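Fikex Publishes Setup and Care Routine for Bin-Picking Cell at Hillness

Guide covers cable routing, gripper checks and bin condition for a single-arm workstation

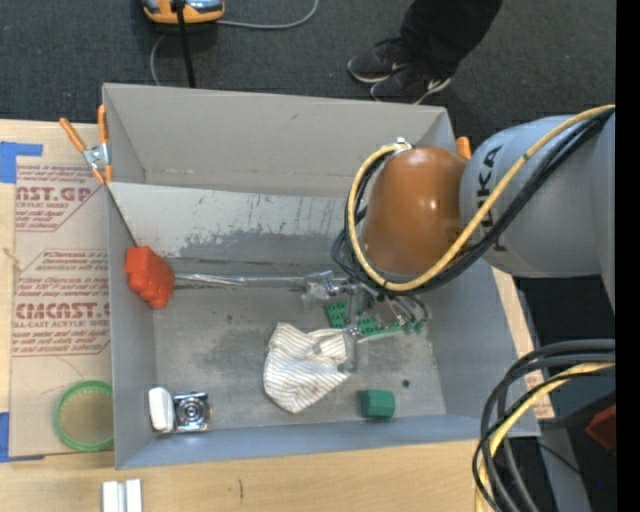
The arm of the Hillness cell reaches into the gray work bin. Spring clamps with orange tips are fitted at the far corners.

HILLNESS, October 2, 2020 – Fikex today released the written setup and care routine for its bin-picking cell at the Hillness workshop. The document was prepared with Jovach, which supplies maintenance services to the site, and is available to partner laboratories on request.

The cell uses a KUKA arm working over an open-topped bin on a wooden table. Operators begin each session by checking that the bin is square to the table edge and that its clamps are tight. The arm is then moved by hand control through 20 reference positions at low speed before any picking program is loaded.

Much of the routine deals with the yellow and black cables that run along the wrist. Staff are asked to look for rubbing, to confirm that the loops have enough slack at full wrist rotation, and to reseat any fitting that has worked loose. Gripper hoses and finger joints are inspected every 200 operating hours.

"Most of our lost time came from small faults at the wrist," said Saoirse Mac Mathúna, cell manager at Fikex. "The new routine takes two people less than half an hour, and we have asked every shift to follow it in the same order."

Wear on the bin is also recorded. Scratches and rubbed coating on the sloping panel are noted in the log, and the panel is replaced when the damage affects picking trials.

"We wrote the nine inspection steps so that a new technician can follow them without help," said Trefor Rowlands, service lead at Jovach.

A second cell, at the Ifans site, will adopt the routine in December.

Requests for copies should be addressed to the Fikex press office, Hillness.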